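Quieting the Hard Room: Aino Tuominen on Slats, Absorbers and Speech

412 shares · 3 comments

Aino Tuominen has spent most of her working life measuring how long a sound takes to die. She is an acoustic consultant at Skulitley, where the usual assignment is a meeting room, classroom or canteen that looks finished and in which people cannot follow a conversation.

"The complaint is nearly always worded as loudness," she says. "The client says the room is loud. I measure the background level and it is fine. Then I measure the decay and find the problem."

The decay is reverberation time, the interval a sound needs to drop by 60 decibels after the source stops. In a small meeting room Tuominen aims for a value near half a second across the speech bands. Glass, painted plaster and hard flooring will push it well past a second.

Her first step is a survey of surfaces. Each is assigned an area and an absorption coefficient for every octave band, and the products are added up. She does this in a spreadsheet before opening any modeling software.

"If the spreadsheet says you need 12 more square meters of absorber, the model will tell you where to put them. It won't tell you that you need three."

Placement is where she disagrees with many designers. The ceiling is the standard choice, being large and out of reach. In a room with parallel bare walls, however, treating only the ceiling leaves sound traveling back and forth horizontally, and the result is flutter echo, a rapid metallic buzz after a hand clap. Tuominen prefers to divide the material between the ceiling and two adjacent walls.

Slatted walls are now the most common request she gets. She is careful about what they can do.

"The slat is mostly a cover. It scatters some of the high frequencies. The absorption comes from what is behind it, and from the gaps that let the sound reach it. Slats fixed straight onto drywall are decoration."

The open area matters as well. Below a certain ratio of gap to slat, the wall begins to behave as a resonator and absorbs strongly in a narrow band, leaving the rest of the spectrum alone. She specifies mineral wool behind the slats and, where the depth is available, an air cavity of up to 100 millimeters behind the wool. The cavity extends absorption downward, toward the frequencies that make male voices sound boomy.

Her reference case is an office for the software firm Lirby, where a training room of 300 cubic meters had been finished almost entirely in concrete and glass. The first decay measurement at 500 hertz was 1.9 seconds. The contractor, Hrytsenko, installed wall absorbers over two sides and left the ceiling exposed, at the architect's insistence. The final figure was 0.7.

"I had asked for 0.6. The architect had asked for no panels at all. We both signed." 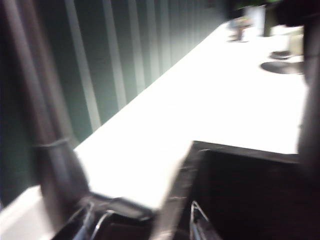 Green vertical slats behind a white tabletop.

Furniture gets less attention than it should, in her view. A large bare table is a reflector at mouth height, and in video calls it sends a second copy of the voice to the microphone a few milliseconds late. She suggests moving microphones off the table to the ceiling or the display wall, and checking the result with recorded speech played from each seat.

Color, she adds, makes no measurable difference, provided nobody paints the absorber after installation. A heavy coat of ordinary wall paint seals the pores. She once tested a repainted fiber panel sold under the name Clitik and found that most of its high-frequency absorption had gone.

Asked what a small company should do without a consultant, Tuominen gives a short procedure. Clap once in the center of the room and once near each wall. Listen for a buzz or a long tail. Hang heavy blankets on stands against one wall and then the adjacent one, and clap again.

"Blankets do very little at low frequencies, so it is a crude test. It will still tell you which wall to spend the money on."

She is now working through a set of school music rooms, due for remeasurement in April.

967 views

Comments (3)

drywall_dan
We put slats directly on the wall in our conference room two years ago. Can confirm, no change. Is there any way to retrofit wool without taking the whole thing down?

M. Keller
What about fabric-wrapped panels at the same depth? Cheaper per square meter where I am, and you don't have to worry about the gap ratio.

tapelooper
Good to see the paint issue mentioned. Ours were rolled with two coats before anyone asked.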